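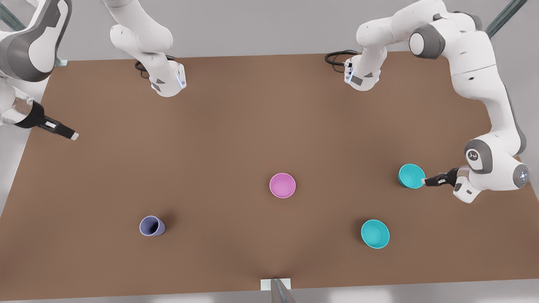
Page last changed: Monday, October 19, 2020

Bimcombe Home Forum > Floors and Trim > Caulk under the baseboard, yes or no?

polyxeni_t
Good evening to all. I am preparing our house in Eltthorpe for sale and I have a question on which my husband and I do not agree. In September we put new laminate floor in the living room and the hall. The old baseboards went back on the wall, and now there is a gap between the bottom of the baseboard and the floor. In most places I can push a coin under it. Near the balcony door it is bigger, I can push a pencil.

My husband wants to fill everything with white caulk and paint over. I have read that a floating floor must be able to move, and I am afraid the caulk will hold it. The agent comes next week to take the measurements and she already said the gap "looks unfinished." What would you do?
Polyxeni Triantafyllou

grumblejoist
Quarter round. Nail it to the baseboard, not to the floor. Done in an afternoon.

marta_k_paints
Please do not caulk the bottom. Caulk the top edge, where the board meets the wall, as much as you like. At the bottom it gets dirty from the mop after one month and you will have a gray line around the whole room. I paint apartments for a living and this gray line is the first thing I see when I come in.

evanp
I must disagree a little with Marta. I have caulked the bottom in two bedrooms and after three years it is still clean. It depends on which caulk you take and if you wash with a lot of water. For a floating floor I used a very soft one, and I put painter's tape on the floor side so that the line stayed thin. The floor moves and the caulk stretches with it.

It is true that in the bathroom it became ugly. I will not pretend otherwise.
Évan Pruvost

marta_k_paints
Evan, bedrooms are not a hall. In a hall people come in with shoes. And "it stretches" is correct until the first dry winter, then it pulls off on one side and you have a gap plus a strip of rubber.

evanp
We have dry winters here also. But I agree that the hall is different.

polyxeni_t
Thank you for the quick answers. I should have said that the room is not small. I measured with the tape along all the walls, hall included, and I need 276 feet of trim if I go with quarter round. A carpenter from Namboodiri wanted 1,250 dollars to take off the baseboards and put new, taller ones. For a house that we are leaving, this seems to me too much money.

grumblejoist
1,250 to replace baseboards in a house you are selling is crazy. You will not see that money again. Buy the quarter round already primed, paint it on the floor of the garage before you cut it, then touch up the nail holes. Cut the inside corners with a coping saw if you have patience. If you do not, cut them at 45 and use a bit of caulk.

zurnberg_attic
I would like to offer a different opinion. I do not like quarter round at all. It makes every room look as if somebody made a mistake and covered it. There is a thing called shoe molding, it is taller than it is deep, so it sticks out less. It costs nearly the same and it looks much better next to an old baseboard. In my house it is 17 millimeters high and most visitors think it is a part of the board.

grumblejoist
Shoe, quarter round, same job. But fine, the shoe does look better. I will give you that.

zurnberg_attic
It is not the same job at the door casings. The shoe is thinner, so you can stop it at the casing with a small angle cut on the end and it does not stick out like a nose.

polyxeni_t
This was going to be my next question, what to do at the door frames. We have nine of them if I include the closets, so it matters. You cut the end at an angle, or you turn it back to the wall?

zurnberg_attic
For a painted molding a simple angle is enough. Sand the cut end well before you paint, because it drinks the paint and looks rough. Turning it back to the wall is nicer, but the piece is so small that I always break two before I get one.

marta_k_paints
One more thing from the painting side. Look at the color of your old white before you buy. The old baseboards have probably become a little yellow, and a new bright white shoe will show this very clearly. Either give the baseboards one coat at the same time, or bring a piece to the store and let them match it. Semi-gloss for both.

evanp
And by the balcony door, where the gap is larger, please check first that the floor is not hanging in the air there. Step on it. If it goes down when you step, the molding will only hide the problem and the buyer's inspector will find it anyway.

polyxeni_t
I stepped on it. It goes down a little, and it makes a small sound. Oh dear.

grumblejoist
How much is a little?

polyxeni_t
The thickness of a cardboard, maybe. My husband says it is nothing. It is only the last two rows by the door.

evanp
I would lift those two rows before any molding goes on. Usually there is a low place in the subfloor. If yours is wood, you can use thin felt shims, if it is concrete, you need a leveling compound and one day to dry.

marta_k_paints
Here I agree with Evan, completely.

polyxeni_t
It is concrete. I will call the agent and ask her to come one week later. Then the shoe molding, painted together with the baseboards, and no caulk at the bottom. My husband asks me to write that he still finds the caulk a good idea.

grumblejoist
Tell him he can caulk the top.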